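4.2 Portion consistency at the counter

The second part of the study looked at how closely the portions served at takeaway counters followed the recipe cards held in the kitchen. Three outlets took part: the original shop in Grolthorpe and the two smaller branches at Trorkitz and Yau. All three work from the same menu, buy their dry goods from the same supplier and cook to order. The Yau branch has no seating and sells only through a hatch, so its staff plate nothing and fill boxes directly from the wok.

A total of 431 portions were bought and weighed over the sampling period, which ended on 19/03/2022. Each portion was split into starch, protein, vegetables and liquid. Starch was drained for two minutes in a sieve before weighing. Liquid was taken as the difference between the full and drained weights, and therefore includes oil. Portions with visible spillage in the bag were left out and bought again on the next visit.

The recipe cards give a target weight for protein and vegetables but describe the starch only as "one ladle" or "two handfuls". A working target for starch was therefore set from the mean of 48 portions prepared by the head cook at Grolthorpe before sampling began. This choice favours the Grolthorpe outlet, and the results for the other two should be read with that in mind.

Protein was the most tightly controlled part of the dish at every outlet. Starch varied more, and it varied most at Yau during the evening peak. Of the portions bought there, 89 fell outside the tolerance band for starch, nearly all of them on the heavy side. Staff reported that a box which looks less than full is often handed back by the customer, and that they top it up with rice or noodles to avoid this. The same habit was mentioned at Trorkitz, where the boxes are smaller and the effect on weight was slight.

Soup dishes were treated separately. The ladle in use at Trorkitz held less than the one at Grolthorpe, although both were listed under the same stock number in the Rastena ordering system. When the Trorkitz ladle was replaced in August, before the main sampling, a short check of seven portions gave liquid weights close to those at Grolthorpe. The check was too small to support a formal comparison and is noted only for completeness.

No adjustment was made for the time between purchase and weighing. Fried noodles continue to take up sauce in the box, which moves weight from the liquid fraction to the starch fraction without changing the total. Most samples were weighed within the hour, but the Yau samples had further to travel. Part of the excess starch recorded there may come from this source, and a drained weight taken at the hatch would be needed to settle the point.

Figure 3. Light blue plastic container.

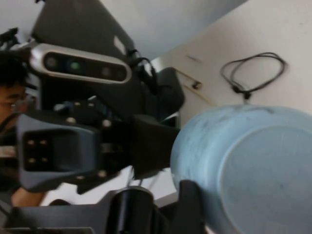
Source: authors' own photograph.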